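Small Kitchens > Storage and Serving
Thread: Wall rail plus serving tray, is this storage or is it decoration?

dunmore_k
Wed 19 February

I keep getting told to put everything on the walls. Rails, hanging baskets, the lot. I have lived with a rail and two baskets for a while and I'm not sold. The rail is Vakness, the paper is a bullfinch print from Mahawong, and between them I spent more than I did on the stove. Basket on the back wall is black perforated metal. The one on the left is white wire mesh, long and narrow, and it sits at a slant. What lives in all this wall storage? One bag of cassava chips.

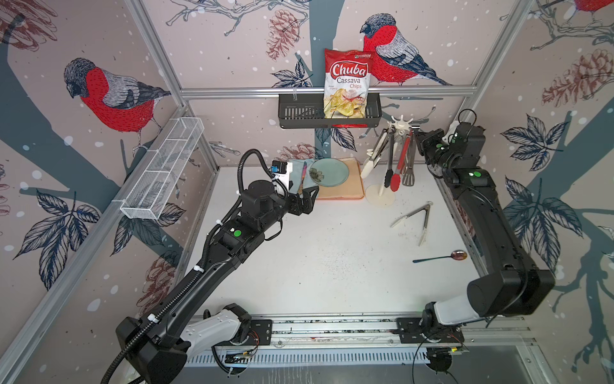

Re: Wall rail plus serving tray
pantrygoblin

The slanted one is your problem. Nothing stays put in a basket on a diagonal. It's empty because it can't be anything else.

Also that back rail goes the whole width of the wall and you've hung a single basket on it. I wouldn't blame the rail.

Re: Wall rail plus serving tray
dunmore_k

Fair about the slant. I was told it makes things "easier to grab." Grab what?

Hanging more baskets just means looking at more baskets. I paid for birds.

Re: Wall rail plus serving tray
Napaporn Jitpraphai

I like the birds! Big red fellows, very cheerful, and the pine cones too. But I've pasted up a print like that in a kitchen and I would ask how it wipes down before getting fond of it. Mine was sold as washable and went fuzzy the first time I cleaned oil off it. Is yours behind where you plate food?

Re: Wall rail plus serving tray
dunmore_k

Yes, right behind. No oil yet. I don't believe the word washable on anything.

Since we're picking it apart, this is the part I do use. Light wooden tray, pale blue cloth folded on the left, green glass plate next to it, and a stand with a round base off to the right.
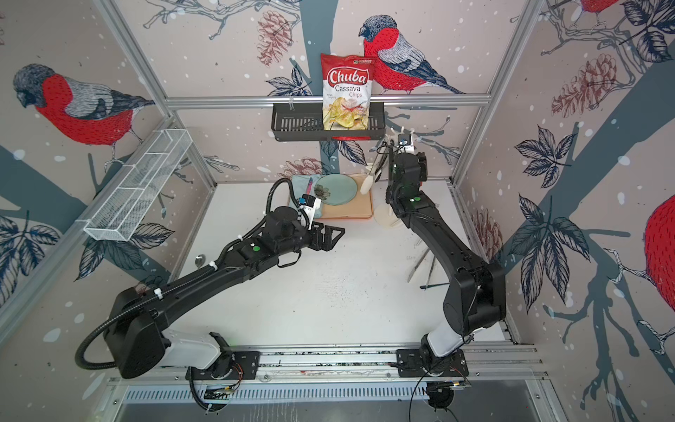

The tray end, with the white-tipped tongs up over it.

pantrygoblin wrote:
"the part I do use"

Why is the cloth on the tray at all? It takes half the room the plate could have. This is a hotel breakfast habit. At home you put the plate down and you eat.

Re: Wall rail plus serving tray
oslerbend

Disagree. A cloth keeps the knife from sliding when you carry the thing. We use a Grakero tray with no lip to speak of and I have lost a lot of butter knives off the side. His has raised edges, so maybe he needs it less, but I'd keep it.

I'm more interested in why white silicone tongs. White shows everything. Turmeric, tomato, beets, forget it.

Re: Wall rail plus serving tray
dunmore_k

You're going to enjoy the next one then. I bought a mixed lot of tongs from Drondex because the reviews said you need a pair for each job. There were 2856 reviews. I read maybe 9.

Red silicone ends, black-and-white grip pads, one with a black rubber ring on top, one with a scalloped white tip, and a pair with slotted ends like two little spatulas. There's another slotted thing near those that I can't tell you the purpose of. 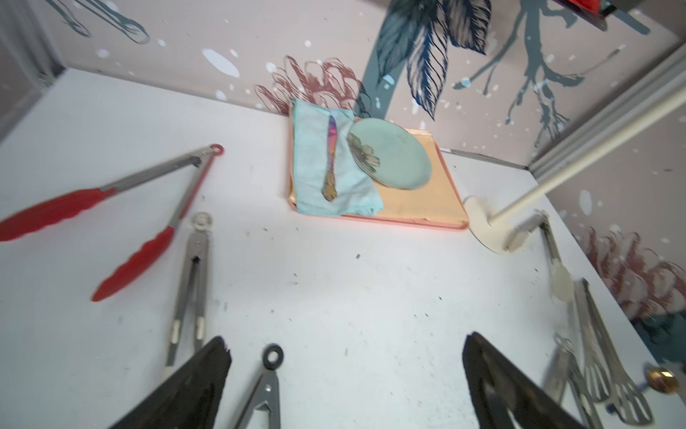 Re: Wall rail plus serving tray
pantrygoblin

And there's your wall storage question answered. You have a rail holding up a bag of chips, and the tongs are all over the table. Some of those have rings on the end! Rings are for hanging!

Re: Wall rail plus serving tray
oslerbend

Second that, with one warning. Check that the rings fit the hooks before you buy hooks. Rubber rings and pull loops come in all sizes and the hook packs never say.

As for a pair for each job, no. Silicone for nonstick pans, plain steel for the grill, done. I've never seen anyone reach for scalloped tips on purpose.

Re: Wall rail plus serving tray
Napaporn Jitpraphai

I reach for them, for noodles. Plain tips let them slip. The slotted ones I agree with you, they seem to be for everything and so I use them for nothing.

Can we talk about the butter knife, though? Rainbow blade and a scrolly gold handle, on a blue napkin beside those flowered plates. That is lovely and I won't hear otherwise.

Re: Wall rail plus serving tray
pantrygoblin

It's a lot. The colored finish on those scares me in the dishwasher. Anyone had one for more than a year?

Re: Wall rail plus serving tray
oslerbend

Ours has been going since June, by hand in the sink, no change. I wouldn't trust it to a machine on anybody's word.

Re: Wall rail plus serving tray
dunmore_k

Hand wash it is. I'm not buying hooks until I've measured the rings. And before anyone suggests it again, the chips are staying up there. The basket is the right size for a bag standing upright, and I can read the front of it from across the room. It's the one thing in this whole setup that works the way the ad said.

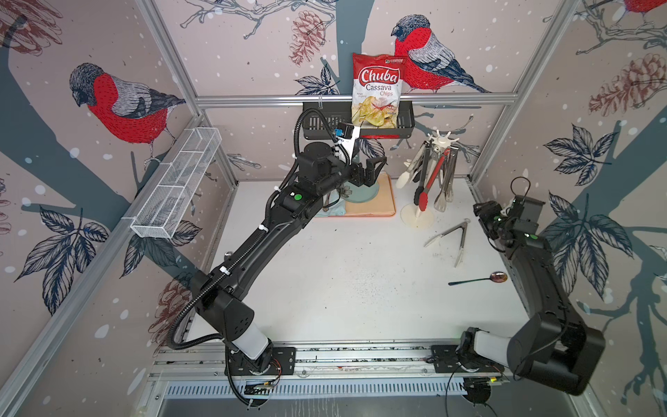
Filed under: Wall Rails, Hanging Baskets, Snacks

pantrygoblin

So you've bought a chip shelf. Okay. Take the white wire one down, at least, or level it and put the tongs in lying flat. It has dividers. You could sort them by color and stop needing hooks.

dunmore_k

Leveling it means new holes through the paper. I'll think about it. Anybody know if Mahawong sells offcuts?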